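Casero tumble dryer stops early, clothes still damp
Status: Resolved
Category: Laundry appliances / Drying
Last updated: September

Reported problem

Casero condenser dryer, bought second-hand, installed in a utility room. On the Cupboard Dry setting the machine stops well before the time shown and the end light comes on. Cotton shirts and light towels come out dry. Dark, heavy items come out damp in the seams, the waistbands and anywhere the cloth is doubled over. No error code. The customer had already emptied the water tank and cleaned the door filter before writing in.

First reply from support

Please try the following and tell us what happens.

1. Run the timed programme for 90 minutes with a normal load. The timed programme ignores the moisture sensor. If the load comes out dry, the heater and fan are probably fine and we can look at the sensor.

2. Sort the load by weight of cloth. The sensor reads whatever is touching it. If thin shirts are in with thick sweatshirts, the shirts dry first and the machine thinks the job is done. Shake thick things out one at a time before they go in, and undo any sleeves or legs that have twisted up in the wash.

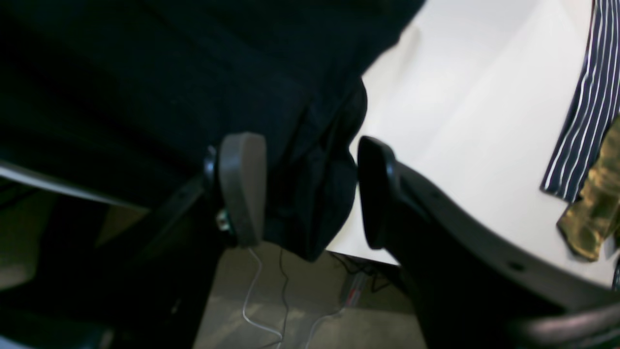
3. Clean the moisture sensor. It is the pair of metal strips inside the drum opening, just below the door filter. Wipe both strips with a cloth and a little white vinegar, then with plain water. Do not use a scourer or cream cleaner. Dryer sheets leave a film on these strips which does not show up by eye.

4. Take out the condenser unit and rinse it under the shower, from the back first. Leave it to drain before refitting, and check that both locking levers are fully turned.

Customer update

Timed programme done with towels only. They came out dry and hot. Sorted loads are better but not right: a load of nothing but heavy dark cottons still stopped after half an hour. Sensor wiped with vinegar, no great change. Condenser rinsed and a lot of grey fluff came out. We do use dryer sheets, Brudadier brand, one per load, sometimes two.

Second reply from support

Thank you, that rules out the heater. Two more checks.

Spin speed. If the washing machine is a Povby, the Darks programme may be spinning more slowly than you expect. Look at the speed shown on the panel before you press start. Heavy cotton should be spun at the highest speed the care label allows.

Dryness level. Hold the Cupboard Dry button for 3 seconds until the light flashes, then press it again to step up one level. The setting is kept when the machine is switched off – it is lost if the plug is pulled on older models.

Please also stop using the dryer sheets for now and wipe the strips again after a couple of loads.

Customer update

Washer was set to the low spin. Changed it. Dryness level moved up by 2. No sheets for a fortnight, strips wiped twice more. Heavy loads now run to the end and the waistbands are dry. Jeans still need an extra ten minutes, which we can live with.

Closing note

Likely cause: film on the moisture sensor, made worse by a low spin speed and mixed loads. No parts sent. If the fault comes back, the sensor lead can be tested by a Malhotra service engineer – quote this ticket when booking.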